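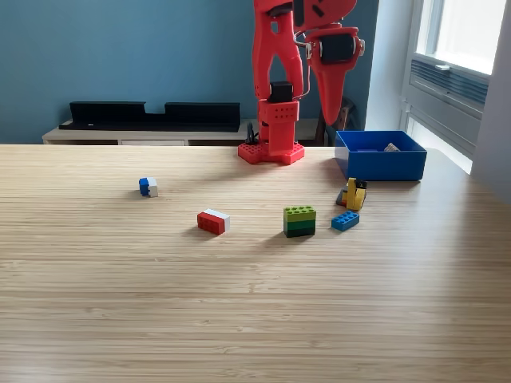 Virnham After-School Robotics
Progress report to the Forside small grants program, March

Hi Ladan,

Time for the spring update, and I have a lot more to tell you than I did in the fall! Back then we had a pile of red printed parts and a group of kids arguing over screwdrivers. Now we have a working arm, a sorting project that everybody cares about (maybe too much), and a date with the Tarside student meet at the end of the school year.

Where the money went

Most of the grant went to servo motors, as planned. We also bought filament, a power supply that doesn't get hot, and a box of spare horns after we stripped the first few. The bricks came from families. There is 200 dollars left, and I'd like to hold on to it for replacement motors if that's okay with you. The wrist servo has been making a noise I don't love.

What the students are doing

The task is pick and place: lift a brick off the table, drop it in the blue bin, go back for the next one. Sounds simple until you try it with bricks in all sorts of shapes. The kids stack them and mix the colors on purpose, and the green stack is the one they always want to beat. Tall stacks are harder because the fingers have to come down nearly straight or they knock the whole thing over.

We have 8 students coming regularly, working in pairs. One drives the arm, the other resets the table and writes down what happened, and then they swap. Ketsara Hemmin started with us in January as our second mentor and she has been terrific with the logging side. I used to lose half the notes!

The gripper has a googly eye now. Please don't ask me to put that under a budget line.
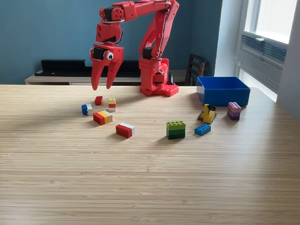
Recorded runs

Our goal for the year is 3,000 recorded tries, good and bad, so the older students can train a small model on them in May. We're behind where I wanted to be. We lost three sessions to a loose cable at the shoulder — it took us forever to find — and a few more to plain old flu season. Ketsara has the pairs on a shorter reset routine now and it's moving a lot better.

The afternoon light is a nuisance, too. It comes in strong on the bin side of the table, and the students want to test whether that makes any difference to the model. I told them to write it up as their own mini project.

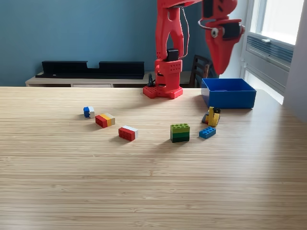

The arm over the blue bin, with bricks still out on the table.

What's next

Before the Tarside meet we need to reprint the gripper fingers with a grippier tip, finish the recordings, and get every student through a short practice talk. The Maruyama pair want to show their scoring sheet, so I've promised them a slot of their own.

You're welcome to come by any session after 3:30. The kids would love to put you in the driver's seat, and I'll send the receipts separately this week.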